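The Small Shelf at Clarnside

27 Jun 2025

The children's room at the Clarnside library is one long space with low shelves down both sides and a rug at the far end. Maritza Cabrera has run it for 10 years. When she started, the picture books were shelved by author, the way they are in most libraries, and she spent a good part of every afternoon walking parents from one end of the room to the other.

"They'd ask for a book about a bear who won't go to bed," she says. "They didn't know who wrote it. Why would they?"

So she changed it. The picture books now sit in bins by what they are about: bedtime, animals, trucks, feelings, food, new babies. Authors still matter inside each bin, but only loosely. A four-year-old can flip through the covers and pull out whatever looks good, and most of them do it without help.

The change took a summer. Every spine needed a new label, and the catalog had to be fixed to match. Cabrera did much of it herself in the mornings before the doors opened. Some books gave her trouble. Is a story about a dog who moves to a new house an animal book or a moving book? She put that one under moving and has second thoughts about it. 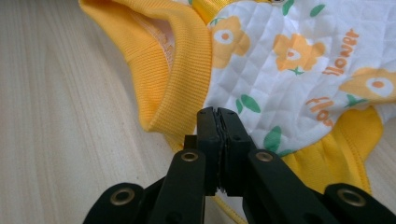

Do children read more when the books are sorted this way?

Loans are the only measure the library has, and they went up. Picture book checkouts reached 2,918 last July, the best month the room has had. Cabrera is careful about that number. A book taken home is a book taken home, she says, and what happens to it after that is up to the family.

She is less careful when it comes to board books. She thinks they get too little respect – from reviewers, from award panels and from some librarians. A good board book has to work with very few words, and it has to hold up to being read several times in a row by the same tired adult. She goes through her own shelf every spring and takes out anything with split corners. The ones that need replacing most often are the ones she buys again.

Her buying list leans toward rhyme, but only if the rhyme scans. She reads every new title aloud at her desk before she orders a second copy. If she trips on a line twice, it stays at one copy.
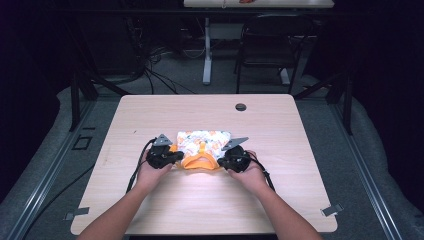
Story time is where the list gets tested. There are two sessions a week, one for babies and one for preschoolers, and she plans two books for each. The second is always shorter than the first. If the first one falls flat she drops it in the middle and moves on, something she says took her years to feel comfortable doing.

Parents ask her when to begin reading to a baby, and she tells them to start whenever they like. They also ask about children who want the same book every night. She tells them to keep reading it. Her own son wanted one book about a tugboat for most of a year, and she can still recite it – all except the last page, because he was usually asleep by then.

The bins will get one more change this fall. The feelings bin is overfull, and she plans to split it, with the books about being scared going into a bin of their own next to bedtime.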